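Virkham Polyester Tablecloth, Green: Wash and Wear Review

We use cookies to improve your experience. By continuing to browse you accept our cookie policy. Accept | Manage settings

Reviewed by Kaiwen Jin
2024-03-12

The Virkham is a plain woven polyester tablecloth sold in four solid colors. It has no backing and no printed pattern. I bought two in green last May, one for daily use on a kitchen table and one kept folded as a control. The daily cloth has now been through 30 wash cycles. Both were bought at retail from Funora.

Fabric and construction

The weave is tight and even. I found no slubs or skipped threads on either cloth. The hem is a double fold with a single line of lockstitch, and the corners are folded square with no miter, so each corner is a thick lump that sits slightly proud of the table. It also holds water after a wash and is the last part to dry.

The cut is less accurate than the sewing. One of my two cloths is visibly out of square, and when the long edge is lined up with the table the short edge runs off at a slant. Adi Menon bought the same product in gray and reports the same fault. Anyone with a round table will not notice.

Wrinkles

The packaging says "wrinkle resistant." This holds for small creases made in use, which relax overnight. It does not hold for the fold lines from the package, which survived the first two washes and needed an iron on the polyester setting. A cloth taken straight from a drawer will show diagonal folds for most of a day. Tumble drying on low and removing the cloth while warm gives the best result. Line drying gives the worst.
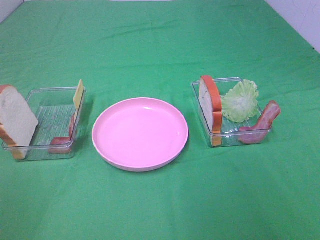

Green cloth with a pink plate between two clear containers.

Color

The green is strong and leans slightly toward blue. The color on the Funora product page is yellower than the cloth I received. After 30 cycles at 100 °F with ordinary liquid detergent, I compared the daily cloth with the control in north light. The difference is small and is limited to the hem, where the fold has paled. There was no bleed onto a white cotton towel washed in the same load.

Stains

All stains were left for 5 hours, blotted, then washed without pretreatment.

Black coffee: removed completely.
Tomato sauce: faint orange ring, gone after a second wash.
Olive oil: dark patch remained. Dish soap rubbed in by hand removed it.
Turmeric paste: not removed by anything I tried.

Liquids bead for a few seconds and then pass through. There is no water barrier, and the table below will get wet. Balakrishnan Achari, who lent me his Stoltmont cotton cloth for comparison, uses a felt pad under his. I would do the same with the Virkham on any finish that marks easily.

Grip

Polyester on a smooth tabletop slides. The Virkham is worse in this respect than the Stoltmont, which is heavier. Pulling a dish toward the edge tends to bring the cloth with it. Clips fix the problem but catch on sleeves.

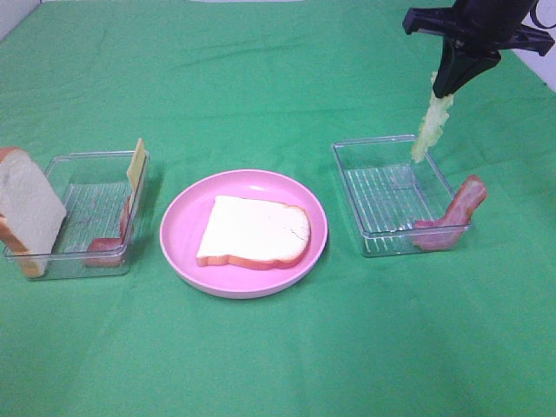
Sliced bread and cheese at the left tray.

Heat

Do not place hot pans on it. A mug of tea caused no damage. A saucepan lid straight off the stove left a shiny mark that has not washed out.

Verdict

The Virkham is acceptable as an everyday cloth. Color retention is very good and the stitching has not failed anywhere. The weak points are the uneven cut, the slipping, and the bulky corners. The Stoltmont drapes better and stays put, but it needs ironing after every wash and costs more. I will keep using the Virkham on weekdays, with the pad.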